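Treleck Hand Kit - what it is and how it works (for kids!)

Ever wonder how a robot learns to pick up a spoon? Or a sock? Or a phone charger?

Short answer: somebody shows it. Lots and lots of times.

The Treleck Hand Kit is one way to do the showing. It's a gripper you hold in your own hand. Squeeze, and two black fingers close. Let go, they open. A camera on the tool watches everything the fingers do. No robot needed, not at first anyway.

What's in the box

The gripper. A camera. A cable for charging. A little book of jobs to try, from easy to really annoying. The book is made by a company called Busel and it has 6 chapters. Chapter one is soft stuff, like socks and sponges. Chapter 6 is tangly stuff. Don't start with chapter 6.

The kit costs 177 dollars, so this is more of a school or library thing than a birthday thing. Ask if your library can get one. The one in Flitstead lends theirs out, and in September there was a waiting list.

How a robot learns from it

Say the job is sorting chargers. You know, the plugs that pile up at home. You put them in a basket and use the gripper to take them out, one at a time. The camera saves a video. The kit also saves how wide open the fingers were, the whole time.

Then you do it again. And again. The book says to do 100 tries of each job. That sounds like a lot and it is. Take snack breaks. 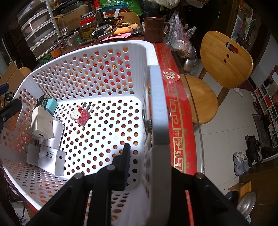
After that the videos go to a computer. The computer looks for patterns - when the hand gets close to a thing, the fingers start to close. When they've got it, the hand goes up. Stuff you do without thinking. A robot has to learn every bit of it.

Why chargers are tricky

They look easy. They're not! Some are chunky, some are tiny. The prongs can point up, down, sideways. White ones can be hard to see on a white background. And shiny plastic can slip right out of the fingers if you grab a corner.

Try grabbing the flat sides. Works way better.

And a charger leaning on other chargers? Go slow. Pull one and the rest can slide.

Does it have to be neat?

Nope. Real homes have stuff everywhere, so a robot that only ever saw clean desks would get mixed up in a real kitchen. Leave your table how it is. Just ask before you film, becuase other people's things might be in the video too.

Good things about the kit

The fingers have ribby pads, good for gripping. The squeeze is light enough for small hands. You can stop any time and your videos are still saved.

Not so good things

It gets heavy after a while. Swap hands, or swap with a friend. Also the older kit, the Schwerdtfeger, had a strap for your wrist and this one dosen't. We miss the strap.

Safety bit (read it!)

Only use chargers that are unplugged. Never ever poke the gripper at a wall outlet. Keep your fingers out of the joints when it closes - they pinch. Get a grown-up to help with the first try.

Words to know

Gripper: a tool or robot hand that holds things.
Data: saved information, like your videos.
Prongs: the metal bits on a plug.

Next page: socks, and why robots can't stand them.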